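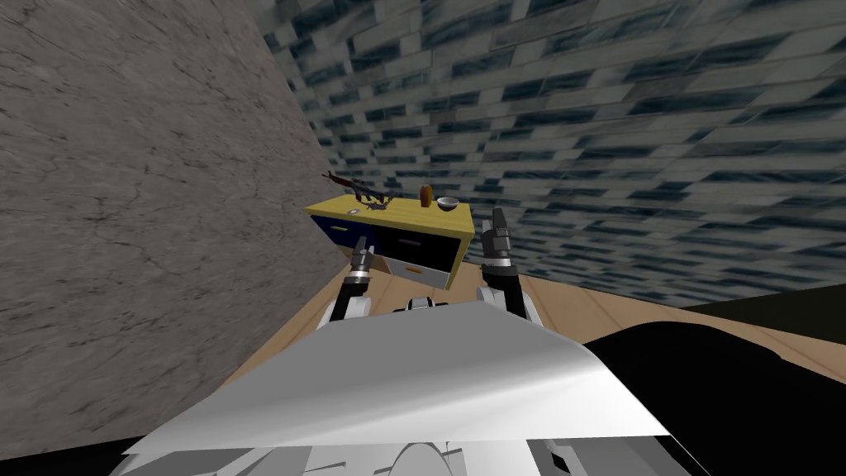
A customer in Figueroa wrote to us that she had bought three rolls of the same gray wallpaper from three different stores and could see every seam from across the room. Her question was whether a batch number matters. It does, and the question describes most of what Ellmont works on.

Category: About Ellmont | Company

Print this page | E-mail this page

Ellmont is a color and pattern matching shop for wall coverings. We take a sample of an existing wallpaper, panel or tile print, measure it, and produce a matching length for repair or extension. The shop is in Tura, with a second press room in Traltusell that handles wide rolls only. The two sites share one color library, currently 1,561 entries, each with a measured reading, a paper stock and a surface finish.

How matching works

A sample should be at least 13 inches on its shorter side. Smaller pieces can be measured for color, but the pattern repeat usually can't be recovered from them. Samples are left flat overnight before measurement so that the paper settles at room humidity. We read each color at several points and discard readings taken on stains, folds or glue marks.

Older papers have often faded unevenly. In that case the customer chooses between the faded color and the original one, which we take from a protected area such as the strip behind a switch plate. Matching to the faded color gives a closer result on the day of installation. The new paper will then fade at its own rate – usually slower than the old one did – and a difference may appear after a few years. This is noted on every order form.

Pattern repeats

Brick, stone and tile prints are harder than florals. The eye follows straight lines, and a small error in the height of a repeat becomes obvious by the end of a long wall. We print a test strip of two full repeats and send it out before the main run. The customer tapes it up next to the old paper and checks it in daylight and again under lamps. No main run starts without a signed test strip.

Marble effects have no strict repeat in the better papers. For these we match the background tone and the direction of the veining, and we advise placing the join at an inside corner.

Orders and limits

The minimum order is one roll. The maximum for a single batch is 34 rolls at Tura and 200 at Traltusell. Larger jobs are split, and the batches are labeled so that installers can keep each one on its own wall. We do not match flocked papers or metallic foils. Vinyl is accepted if the backing is intact.

The sample desk at Tura is closed on Monday. Samples sent by mail are returned with the test strip.

Contact Ellmont | Copyright Ellmont, all rights reserved | Back to top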